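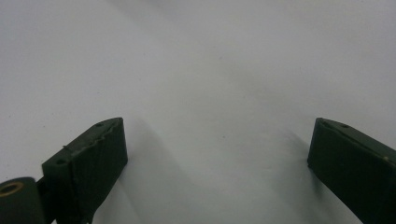

小型プールの水位低下、蒸発と漏水の切り分け方法について

10月　投稿：Keith Ormsby

Rorkportの自宅裏庭にある小型プールの件です。内寸は長辺4000mm、短辺2000mmの長方形、コンクリート躯体にセメント系の仕上げ、地面埋込み式です。段差やベンチはなく、水面の面積は8平方メートルと見てください。プールの隣にデッキと植栽帯があり、ろ過設備は建物側の壁際に置いてあります。

冬の間は自動給水を止めて、カバーを掛けたままにしていました。先月カバーを外して運転を再開したところ、水位の下がり方が気になり、スキマー口の縁に鉛筆で印を付けて測りました。24時間で11mm下がっています。天気は晴れ、風はややあり、夜は冷えます。ヒーターは使っていません。泳いだ人もいません。

設備は次のとおりです。

ろ過ポンプ　Trukow製、可変速、1日6時間運転
スキマー　Ornitz製、1か所、等圧弁あり
自動給水　Cosgrove製のフロート式、型番の末尾が2083のもの
主排水口　床面中央、スキマーと別系統の配管
砂ろ過器　逆洗の排水は雨水とは別の桝へ

ろ過器の逆洗は測定中にはしていません。ポンプ周辺の配管は目で見た範囲では漏れがなく、床も乾いています。排水桝の中は確認していません。

知りたいのは次の点です。

11mmという値は、この季節の蒸発で説明がつくものでしょうか。バケツを使う試験があると聞きましたが、手順の説明がサイトによってまちまちで、ポンプを動かすのか止めるのかもはっきりしません。また、漏水だとした場合、業者に圧力試験を頼む前に自分で範囲を狭める方法はありますか。水を全部抜いて躯体を見ることも考えていますが、抜いてよいものかどうかも含めて教えてください。

自動給水は現在も止めたままです。

Rawiri Ashby

まず水量に換算します。水面が8平方メートルで11mmなので、1日あたり88リットルです。配管の漏れとしては小さい部類ですが、放っておいてよい量ではありません。

蒸発だけで11mmになるかというと、可能性はゼロではありませんが多いです。蒸発量は水温、気温、湿度、風で決まります。特に、昼に暖まった水が夜の冷たく乾いた空気に触れると、見た目の天気から想像するより減ります。とはいえ一般的な目安値と比べても意味はあまりなく、同じ場所、同じ時間帯で比較するしかありません。バケツ試験はそのためのものです。

手順です。

1. 自動給水の元栓を閉める。フロートを持ち上げて止めているだけなら、元栓まで閉めること。
2. 水位をスキマー口の中央付近に合わせる。
3. バケツにプールの水を入れ、重しを沈めて、プールの階段か浅い場所に置く。階段がなければ、はしごの踏み段に固定するか、水中に台を入れる。
4. バケツの中の水面と外の水面をなるべくそろえる。縁が水面から高く出すぎると風が遮られ、バケツ側の蒸発が少なく出る。
5. 内側と外側の水位に印を付ける。
6. ポンプを止めたまま24時間置き、両方の低下量を測る。
7. 水位を戻し、ポンプを普段どおりに運転して同じことをもう一度行う。

雨が降った回は捨てて、やり直してください。測定中は泳がない、逆洗しない、カバーも掛けない。鉛筆の印は水際の表面張力で読みにくいので、金属の定規をテープで固定し、朝の風がない時刻に読むほうがばらつきません。

読み方は次のようになります。

内外の低下量が同じなら、減っているのは蒸発分です。
外側の低下が大きく、ポンプ停止時と運転時で差がなければ、躯体、照明器具まわり、スキマーと躯体の継ぎ目など、圧力のかからない部分を疑います。
運転時だけ外側の低下が増えるなら、吐出側の配管、または逆洗弁から排水側への抜けを疑います。
停止時のほうが大きい場合は、吸込側の配管が候補になります。運転中は負圧になって漏れが減り、代わりに空気を吸うことがあります。ポンプのふたの下に気泡が残っていないか見てください。

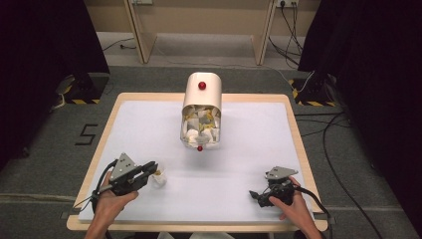 逆洗弁については、圧力試験の前に必ず確認してください。弁の内部にあるスポーク状のガスケットが浮くと、ろ過の位置でも少量が排水管へ流れ続けます。機械まわりの床は乾いたままなので、外からは気付きません。のぞき窓があれば運転中に水の動きを見ます。なければ排水桝のふたを開け、逆洗をしていない時間に管から水が出ているかどうかを見れば済みます。質問文で桝を未確認と書かれているので、私なら最初にここを開けます。

可変速ポンプの場合、低速では漏れず高速でだけ漏れることもあります。運転時の試験をするときは、速度の設定を記録して24時間変えないでください。1日6時間の運転だと、運転中の漏れは残りの18時間で薄まって見えます。差が読み取りにくければ、試験の間だけ連続運転にします。

水を抜く件は、今の段階ではやめてください。埋込み式の躯体は、中の水の重さで地下水の浮力に対抗しています。地下水位が高い時期に空にすると、躯体が浮いたり、床が割れたりします。床に静水圧の逃し弁が付いている構造もありますが、固着していることがあり、当てにできません。

Kiri Ruawai

うちも似たような大きさで、結局スキマーの継ぎ目でした。プラスチックのスキマー本体とコンクリートの間に細い隙間ができていて、水中用のパテで埋めたら止まりました。道具はいりません。まずそこを見たらどうでしょう。

あと水位を足さずに放っておくと、漏れている高さで止まることがあります。うちはスキマー口の下の縁で止まりました。それで場所がわかります。ポンプは止めておくこと。空気を吸って焼けます。

蒸発の話はよくわかりませんが、夏でもカバーを掛ければほとんど減らないので、カバーを掛けて減るかどうかを見るのが早いと思います。

Keith Ormsby（追記）

回答ありがとうございます。排水桝を開けました。逆洗をしていない時間、ポンプ運転中に、管の下端から細く水が出ていました。ポンプを止めるとしばらくして止まります。

バケツ試験も行いました。条件は自動給水の元栓を閉、カバーなし、雨なし、それぞれ24時間です。運転時は連続運転にし、速度は固定しました。

ポンプ停止　バケツ内 5mm、プール 6mm
ポンプ運転　バケツ内 5mm、プール 14mm

停止時の1mmの差は読み取りの誤差と考えてよいでしょうか。運転時の差は9mmなので、水量では1日72リットルになります。最初に測った11mmは6時間運転の日の値です。単純に時間で割ると9mmの4分の1で2mm強となり、蒸発の5mmと合わせても11mmに届きません。この食い違いの理由がわからず、ほかにも漏れがあるのではと気になっています。

なお、逆洗弁はろ過の位置まできちんと回しきってあります。ハンドルを押し下げると少し遊びがあります。
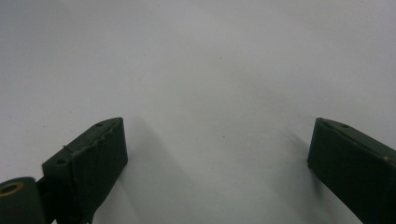 Ashton Henare

弁のガスケットで確定と見てよいと思いますが、食い違いのほうを先に整理します。

最初の11mmは、バケツ側の値がない測定です。その日の蒸発が5mmだったという根拠がありません。風のあった日と風のない日では、同じ水温でも蒸発量が大きく変わります。質問文に風がややあり、夜は冷えるとあるので、蒸発が5mmより多かった可能性は十分あります。加えて鉛筆の印と定規では読み取りの誤差も違います。この値は計算に使わず、参考に留めてください。

もう一つ、速度の条件です。普段の6時間運転の速度と、試験で固定した速度は同じでしたか。Rawiriさんが書いているとおり、排水側へ抜ける量は弁の内圧で変わります。普段のほうが高速なら、時間で割った値より多く抜けます。時間の比例だけで考えると合わなくなります。

停止時の差1mmについては、1回の測定では誤差と区別できません。面積が小さいので1mmでも8リットルです。弁を直したあと、停止の条件で72時間に延ばして測ってください。差が3mmに増えるなら本物の漏れで、1mm前後のままなら読み取りのずれです。期間を延ばせば誤差は増えず、漏れだけが積み上がります。

弁の修理の順序です。

ポンプの電源を遮断器で切る。タイマーで止めているだけの状態では作業しない。
機器がプールの水面より低い位置にある場合は、吸込側と戻り側の仕切弁を両方閉める。閉めずに弁のふたを外すと、プールの水が機械の床に出てくる。
ろ過器の空気抜きを開け、圧力計がゼロを指すことを確かめる。
ふたと胴の位置関係に油性ペンで合わせ印を付けてから、ねじを対角の順に緩める。
ハンドルと回転体を一緒に抜き、ガスケットの浮き、欠け、砂のかみ込みを調べる。
砂をかんでいるだけで傷がなければ、洗って戻す方法もある。溝から浮いているもの、平らにつぶれているものは交換する。
溝の古い接着剤は樹脂のへらで取る。金属で削ると座面に傷が付き、そこからまた抜ける。
Oリングにはシリコーン系のグリスを使う。石油系はゴムが膨れるので使わない。

ハンドルの遊びは、ばねのへたりのことがあります。ばねが弱いと回転体を座面に押し付ける力が足りず、ガスケットを新しくしても抜けが残ります。分解したときに一緒に見てください。今後のために書いておくと、運転中に弁の位置を変えるのは厳禁で、必ずポンプを止めてから回します。運転中に回すとガスケットが水流でめくれます。

Kiriさんの回答について二点。水位が止まる高さを見る方法自体は使えますが、今回は停止時の低下がほぼ蒸発と同じなので、待っても止まる高さは出てきません。蒸発でどこまでも下がるだけです。また、カバーを掛けて測る方法は、カバーの上に水がたまったり、端から水が上がったりするので、停止時と運転時の比較には向きません。漏れがあるかどうかの粗い判定なら使えます。

スキマーの継ぎ目を見ておくこと自体には賛成です。ポンプを止め、水面が静かなときに、食用色素を入れた注射筒を継ぎ目に近づけて少しずつ出します。色が隙間に吸い込まれれば漏れています。色素を勢いよく押し出すと、自分で起こした流れを見ることになるので、にじませる程度にしてください。照明器具の縁、戻り口の縁も同じ要領で調べられます。

最後に、自動給水は修理後の72時間の測定が済むまで止めたままにしてください。再開するときは給水管に小型の積算水量計を入れておくと、水位を測らなくても毎月の補給量で変化がわかります。フロート式は漏れがあっても水位を保つので、水量計がないと気付くのは水道料金の請求が来たあとです。塩素や安定剤の濃度が入れた量のわりに薄くなっていく場合も、補給水が増えている兆候です。

Keith Ormsby（追記）

速度を確認しました。普段の運転のほうが試験より高い設定になっていました。ガスケットとばねを注文し、届きしだい交換します。72時間の結果はそのあとここに書きます。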